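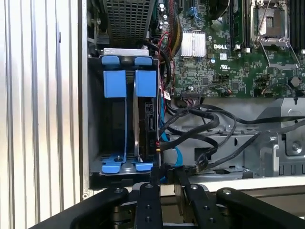

An open Dell case with one drive bay filled and the other mostly empty.

Kukthorpe Repair Fair, February 17, 2019

The leaflet promised "a celebration of mending", which in Kukthorpe means the old drill hall, a tea urn and a queue for the toaster man. I paid my £2 and was given a raffle ticket for a hamper I did not win.

The toaster man is Benedek Fekete and he deserves his queue. He had six people waiting when I arrived, all clutching something with a plug on it, and he spoke to each appliance before he spoke to its owner. My own kettle was pronounced "not worth your bus fare". I carried it around for the rest of the afternoon like a disgraced pet.

Computers were at the far end, near the draught. Durkeo had a stall there selling second-hand parts, and a young man explained to me what I should do about my old holiday photographs. The short version is that they ought to be in more than one place. I have 2,000 of them, mostly of harbours, and I am no longer sure they ought to be in even one.

Upstairs was textiles, where things got serious. Katalin Mészáros ran the darning table and took five of us through a sock heel at a pace I can only call brisk. Mine now has a lump in it the size of a broad bean. The woman beside me had done hers in two colours and was asked to hold it up.

The talk at three was by Kwesi Eshun, on mending clocks, and was the best thing all day. He brought a mantel clock that chimes thirteen and has refused several offers to correct it. Questions overran, chiefly one man's question about his aunt's barometer.

Food: lentil soup, good. Flapjack, structural.

Parking is hopeless, so take the bus and get off at the chapel. The hall is cold in every corner apart from the one by the urn, where you will be in the way. They plan another next January and are looking for someone who understands zips. The kettle is back in my kitchen and still trips the lights.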